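Rule 2 of the Plirex handbook, page 51: the arm stops when anyone asks it to stop. Anyone. Doesnt matter who.

I had the night shift at Stolteddale. Blue cubes, red cube, red tray. Over and over.

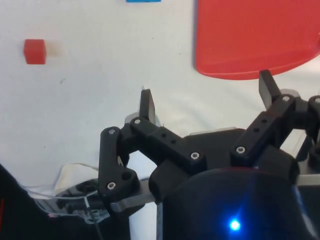
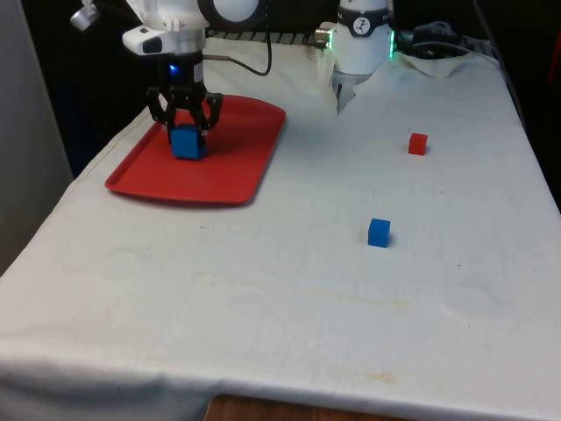
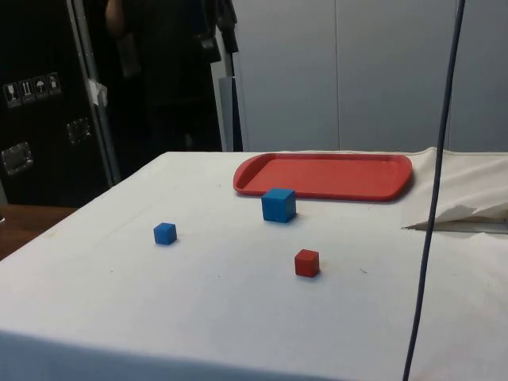
Run 642. Log it, reset, hands behind the line before you hit go. Always behind the line - Flolia wrote that one in capitals after December.

Then the speaker, very small. "Stop."

I stopped. Looked around. Door shut, radio off.

Checked the log. Request to stop, source: arm.

Nothing in the handbook about that. Read it twice, all the way thru to the Hao appendix on cable wear. Anyone, it said. It didn't say any person.

So I wrote it up like any other. Time, run number, reason. Left reason blank, then went back because blank fields get bounced.

"Reason?" I said, feeling stupid.

Long wait. Fan noise.

"Tired of the red one."

Typed it in. Signed. Restart needs a second signature and the day crew wasnt due till seven, so I pulled up a chair and we waited.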